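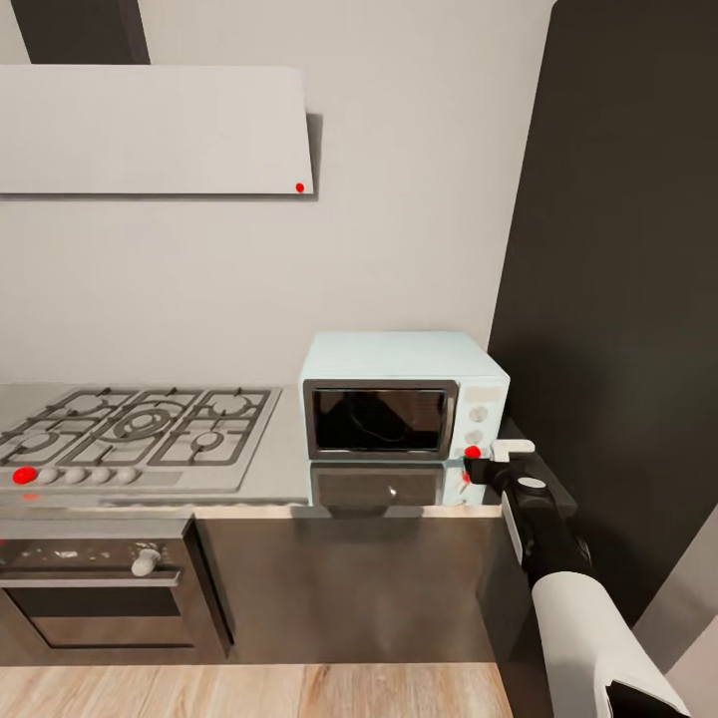 Kyriaki Chatzigeorgiou

Storing medicines at home: heat, moisture and light

Most tablets and capsules are labeled for storage at room temperature in a dry place. Two common choices, the bathroom cabinet and the cupboard nearest the stove, often fail on one or both counts. The notes below cover where to put the box, what to keep in it and how to check the spot you have picked. If the label or your pharmacist says something different, follow that.

Choosing a location

Use an interior wall if possible. Exterior walls run colder in winter and warmer in summer, and a cupboard on one will follow the outdoor temperature to some extent. Stay away from radiators, dishwashers, windowsills and the top of the refrigerator, where the condenser gives off heat. A bedroom closet shelf is usually the most stable place in a small apartment.

The shelf should be above the reach of children, and the box should lock. A child-resistant cap slows a child down but does not replace the lock.

Checking the temperature

A basic digital thermometer with a minimum/maximum memory is enough. Put it inside the closed cupboard, reset it, and read it after a full day that includes cooking and heating.

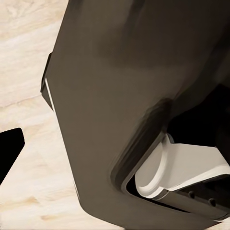

Readings taken with the door open are of little use, as the air inside mixes with the room within a minute or so.

For a longer record, use a data logger. I ran a Zolberg unit in two cupboards of my own kitchen in January, with the interval set to five minutes, and collected 1631 readings. Of these, 248 were above the limit printed on the package. All 248 came from the cupboard beside the oven, and most fell in the early evening. The cupboard across the room stayed within limits for the whole period. The medicines now live in the hall closet.

Humidity

Keep tablets in the container they came in. If the bottle has a desiccant packet or canister, leave it there unless the instructions say to discard it, and do not swallow it. Remove the cotton plug after first opening, because it can draw moisture into the bottle. Close the cap fully each time.

Blister packs should stay uncut where possible. Cutting them can remove the expiration date and lot number. 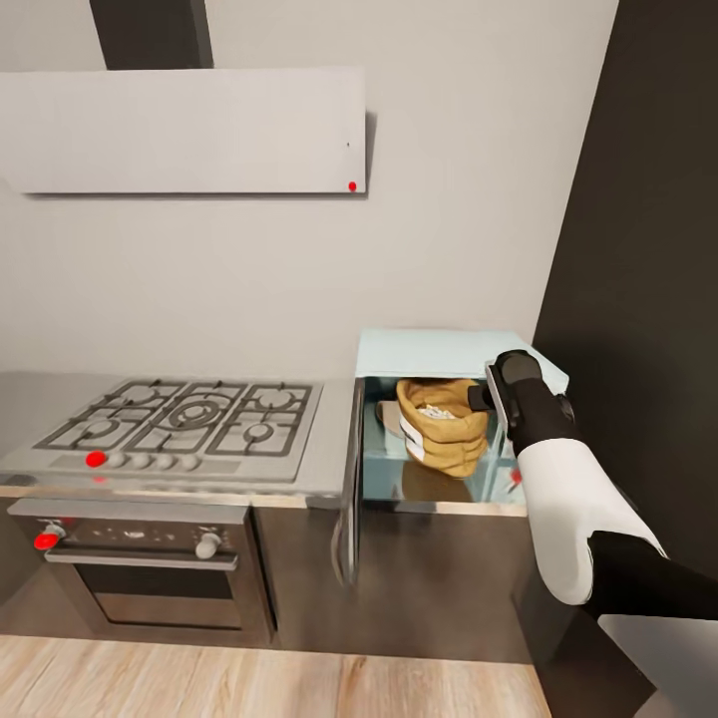
Range hood and five-burner gas cooktop.

Refrigerated items

Use a middle shelf, toward the front. The door warms up whenever it is opened, and the back wall can freeze the contents. Insulin that has been frozen must be thrown away, even if it looks normal after thawing. Keep the items in their cartons to block light, in a lidded plastic bin marked with the owner's name.

After a power outage, write down how long the refrigerator was off and call the pharmacy before using anything from it. 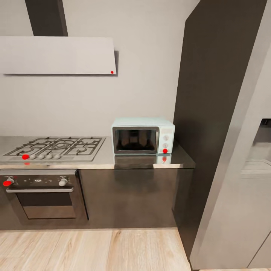

Sorting and disposal

Go through the box twice a year. Take out anything expired, unlabeled, discolored or crumbling. A take-back site is the first choice for disposal, and many pharmacies have a drop box. Black out your name and prescription number before recycling empty bottles.

Last checked 2023-07-14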